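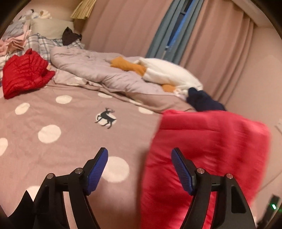 A polka-dot sheet and a pinkish-red blanket.

The case for fewer bedclothes

I moved flat in January and carried every box up the stairs myself. Four of them held nothing but bedding. I live alone and own one bed.

Most of it had come from the same place, which was the idea that a cupboard ought to be full. My mother's was. She had sheets for guests who stayed twice a year and blankets that had been wedding presents to people who were by then divorced. When I set up my own home I copied her without thinking about it, and shops were happy to help. Custora sells its bedding in bundles, so if you want one fitted sheet you go home with a fitted sheet, a flat sheet and four pillowcases. I have two pillows.

My view is that one bed needs two sheets, two duvet covers and one blanket. One set is on the bed and the other is in the wash or on the shelf. If you have small children or a dog, add a third set. That is the whole system, and I have lived with it for 11 months.

The usual objection is wear. Two sheets used in turn will go thin sooner than ten, and this is true. But the ten were never used in turn. I slept on the same three or four because they were at the top of the pile, and the ones at the bottom turned yellow along the folds. A sheet can age perfectly well in a cupboard.

The second objection is guests. A neighbour of mine, Asger Oddsson, put this one to me with some force, as he has a large family and they all visit in summer. I accept it for him. For the rest of us, a guest can have the spare set, and we can do a wash the day they leave.

Cost is harder. I added up what I could find receipts for and it came to 1,253 kroner over 12 years, and that leaves out everything bought with cash or given to me. It is not a ruinous sum. Still, I would sooner have spent it on one good blanket. The Juhl one I use now was the dearest thing in the shop and I have no complaints, except that it takes two days to dry.

What I object to most is the sorting. Every extra sheet has to be washed, folded, stacked and found again -- and a fitted sheet can't be folded by anyone I have met. With two, I know where both of them are.

I gave the rest to an animal shelter, which took the lot, including a Pavetti bedspread I had never liked. They asked if I had any towels. I am looking at the towels next.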